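The Bed Is the Best Folding Table You Own
A guest room in Grornville, good daylight and a season of clothes to get through

On a Sunday in February, Frøydis Eide emptied every drawer in her spare bedroom onto the bed. She does this twice a year, once before spring and once before the cold comes back, and she starts in the morning when the light from the window is strong enough to show a stain.

She used to fold on the kitchen table. It was too small for jeans and somebody always wanted to eat at it. An ironing board was worse. The bed is wide, it is the right height if you sit on the edge, and you can't go to sleep until it is clear.

"I make the bed first," Eide says. "People think that's odd when I'm about to cover it. But if the sheet is flat, the folds come out flat."

The first hour is mostly sorting. Jeans come out before anything else, partly for their weight and partly to get them over with. She lays a pair down full length, smooths the seams with the side of her hand and empties the pockets. She has found bus tickets, a house key and once a receipt from Pikthorpe for 71 dollars, which she still brings up with the rest of the family.

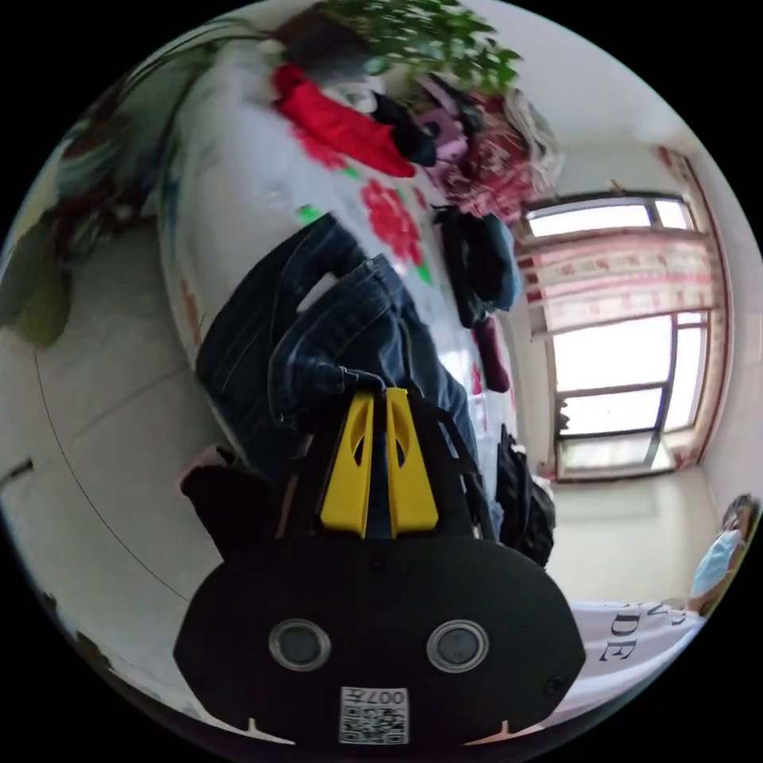 Dark blue jeans laid out on the flowered bedding, with more clothes waiting by the wall.

Her method for jeans is the one most of us were taught. Put one leg over the other, tuck in the point at the seat so the edge runs straight, then fold from the hem toward the waistband in halves or thirds depending on the shelf. A thick pair takes halves. Thin summer denim will take thirds and stand up by itself in a drawer.

Wiesława Cieślak, who sorted and folded at the Lis laundry in Cisotov before she moved here, does it a little differently. She stacks by weight instead of by owner, and she turns every second pair around so the thick waistbands don't pile up on one side.

"A stack leans because all the waistbands are at one end," she says. "Turn one, and the next one, leave it. Then it stays."

The Lis laundry handled 3000 pieces in a busy week, by her account, and on her best day she folded 300 without getting up except for lunch. At home she is slower. She thinks the hurry is what puts people off, and that a bedroom full of clothes should be given a whole morning and a radio.

Both women keep a pile for things they haven't decided about. Eide's usually ends up black, as dark clothes are the hardest to tell apart and the easiest to put off. She leaves it within reach and goes back to it when the denim is stacked.
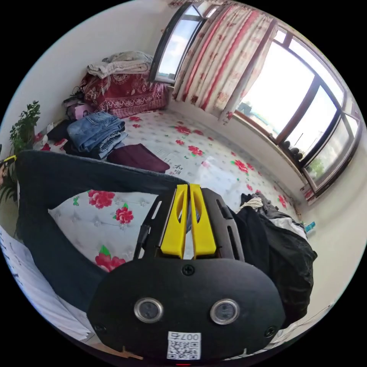

Folded jeans and a maroon cloth on the rose-patterned sheet, with a pile of dark clothes beside the jeans.

Bedding is a separate job. Eide folds blankets in a long strip and then in from both ends, so the edges finish on the inside. They go against the wall while she works on everything else. Towels go on top. If she has to choose between a neat blanket and a small one, she takes the small one. The closet in this apartment was built for somebody with two coats.

Cieślak's rule for long garments is to leave them until the end and keep them stretched out in the meantime. A long piece folded early gets moved four times and has to be done again. Knits she folds flat and never hangs, and she won't put a heavy pair of jeans over anything soft. 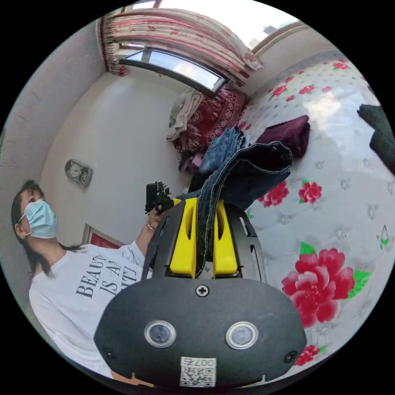
Folding in the air is fine for the first half of a pair of jeans, Cieślak says. Hold them up, let the legs drop and the worst of the creases will fall out by themselves. The second half belongs on the bed, where you can press down on it. She gives each pair one firm push with both palms before it joins the stack.

By one o'clock Eide is usually down to the undecided pile. Anything she hasn't worn since the last sort goes in a bag by the front door, and the bag leaves the same day. She learned that after one sat in the hall until June and was slowly unpacked again by the people who live there.

The stacks go back in the order they came out, jeans at the bottom. Then she shakes out the sheet at the window and has her lunch.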